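Orkel Microfiber Cloth, General Purpose, Mixed Colors
Item 3274-M
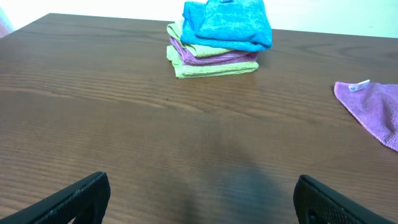
The Orkel general purpose cloth is a split-fiber knit for dry dusting, damp wiping and final polishing of hard surfaces. It is supplied by Bevan in mixed packs of turquoise, lime green and lavender. Fiber, weight and finish are the same in every color, so colors can be assigned to rooms or tasks as the site requires. A label tag is sewn to each cloth.

Specifications
Material: polyester/polyamide blend
Fabric weight: 232 gsm
Construction: warp knit, both faces usable
Pack quantity: 30
Color split within the pack may vary

Use
For dusting, use dry and folded. Fold in half twice and turn to a fresh face when the working face is loaded. For damp wiping, wet the cloth, wring it out fully and wipe in one direction. On finished wood, follow with a second dry cloth. Do not use on unsealed or oiled wood that is still curing. Keep the tag side up on lacquer and high-gloss surfaces, or cut the tag off at the seam.

Laundering
Wash before first use. Wash with other microfiber only; cotton lint lodges in the pile and reduces pickup. Maximum wash temperature 194 °F. Use liquid detergent. No fabric softener, no chlorine bleach. Tumble dry on low or hang. Some color may bleed in the first wash, so wash the turquoise separately from the lighter colors once.

Storage
Store folded and dry, away from sawdust and loose fibers. Cloths used with solvents should be kept apart from the general stock and not returned to the pack.

Related items
Vukar glass cloth, flat weave, for windows and mirrors
Beltuvon wall dispenser, holds one full pack folded
Orkel heavy cloth, for floors and wet spills

Sold by the pack. Single cloths are not available. Opened packs cannot be returned.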